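**Debnath cleared to return for July rounds after Cillik crash**

Sidecar racer Tanvir Debnath has been passed fit to race again, 9 weeks after he broke his collarbone and left wrist in a practice crash at the Cillik hill circuit.

Debnath, 31, was thrown from the Ketulier outfit on the downhill left before the pits. His passenger, Imani Park, was treated at the trackside for bruising and has been riding with other crews in the meantime.

Race doctor Delphine Fitzsimmons signed the medical form on Tuesday. Debnath must take one more grip test before the first July round, where 886 entries have been received across all classes. 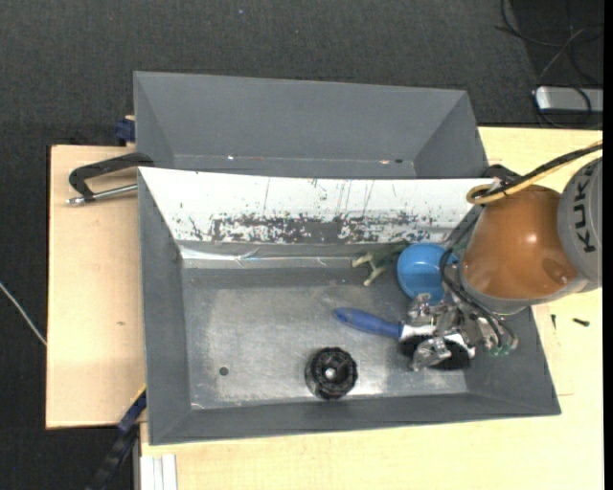

The Zutunside team has rebuilt the outfit around a spare frame – the original was bent at the steering head and has been scrapped. Crew chief Jalen Benavides said small parts had been the slow part of the job, with fasteners and brackets arriving a few at a time from three suppliers. The engine came through undamaged and has been run for 185 miles on test days at Lemma.

"The wrist is fine on the straights and it aches under braking," Debnath said. "I'd rather find out in July than sit out until next year."

Tavion Ruiz-Ortega, who took over the class lead while Debnath was away, is 3 points ahead of the next crew. Debnath has dropped to seventh and would need to score in every remaining round to have a chance at the title.

Park will be back in the chair for the opening practice session. Start times are due to be posted by the organizers next week.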